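Chapter 7
Mirrors, Glass and Carved Frames

In this chapter:
Why most streaks are made by the cleaner
Choosing a cloth
Working the line where glass meets frame
Raised ornament and painted finishes

Few household jobs attract as much bad advice as cleaning a mirror. Newspaper, vinegar, cold tea, coffee filters and a long row of blue sprays have all been called the only method that works. They can't all be. Before you accept any of them, ask what was on the glass to begin with, how much liquid was used, and who was looking at the result and in what light. The household manuals seldom say.

Consider the best known claim in the trade. The Wadero cloth was sold to housekeeping schools with the promise that it would stay streak-free for up to 400 washes. When the training house at Anley tried it on bedroom and hallway mirrors one September, trainees were already reporting smears after 20. The makers blamed fabric softener. Perhaps they were right - but no one at Anley had kept a laundry record, so the trial settles very little either way. Keep this in mind when you reach the product tables on page 234.
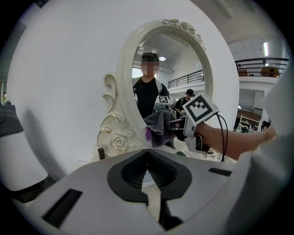 Glass is the easy part. A decorated frame is where the trouble starts, and the usual instruction to "wipe the whole mirror from top to bottom" was plainly written by someone with a flat frame in mind. Roses, leaves and scrolls hold dust in their hollows, and a wet cloth dragged across them tends to push that dust deeper. Gold-colored edging should be treated with suspicion until you know what it is. It may be paint, leaf or a thin coating, and some of these will not forgive a damp rub.

The bottom of the glass needs its own attention. Liquid sprayed high on a standing mirror runs down and collects at the inner rim, where it can creep behind the glass and attack the backing. Jullier's handbook advises spraying freely and wiping fast. We don't. Put the liquid on the cloth, use less than seems enough, and fold to a dry part for the lower edge.

The Begum method, covered in Section 7.2, reverses the normal order and does the frame first. It has loyal followers and a fair argument behind it, though its claim to halve the working time has never been properly tested. Try it both ways on the same mirror before you decide.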